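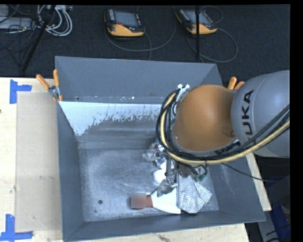 **Wirdale Growers' List** — home preserving and sourdough group

Subject: Re: [growers] green tomatoes, what now?

Hi all,

Sorry for the slow reply, I've been flat out getting the last of the beds cleared before the ground goes hard. Quoting the bit I'm answering so you don't have to scroll:

> We pulled everything in before the frost and I've got 14 pounds of green tomatoes on the kitchen floor. Half of them are rock hard. Do I wait for them to colour up or just chutney the lot? Last year's batch came out like soup and I don't want to repeat it. Also, does anyone still have the Huenchumán recipe that went around in May?

Don't wait on the hard ones! If they're still dull and dark green they'll mostly shrivel or go mouldy on you, so those are your chutney. Anything that's gone a bit pale and glossy will usually turn, and I'd lay those out in a single layer on newspaper in the coolest room you've got (our back hall does nicely, though the dog has opinions).

As for the soup problem, I'd bet it was salt and patience. Chop the tomatoes the night before, salt them, leave them in a colander over a bowl and tip out the liquid in the morning. Then use your widest pot and keep the lid off. Mine takes a good two hours, and it's ready when you drag a spoon across the bottom and the gap stays open for a second or two. I use 500 g of brown sugar to a full pot and I know some of you think that's too much — you're welcome to your sour chutney.

The Huenchumán one is the recipe with the smoked chili and the apples, right? I've got it printed out somewhere, with vinegar all over the second page. I'll type it up this weekend and send it round. Please don't cut the vinegar back when you make it, it's what keeps the stuff safe on the shelf. And leave it a month before you open a jar! I cracked one after 11 days last time and it tasted like paint, then by the holidays it was the favourite.

Two other things while I'm here. The Treltus lids are back in at the farm store, the wide-mouth ones, 13 to a sleeve for some reason. And whoever borrowed my big Vaneck funnel after the plum day, I'd love it back, no hard feelings.

Anybody else doing a fermented version this year? I've got one jar of green cherry tomatoes going in brine with dill and garlic and I have no idea when to stop it.

Cheers from the back hall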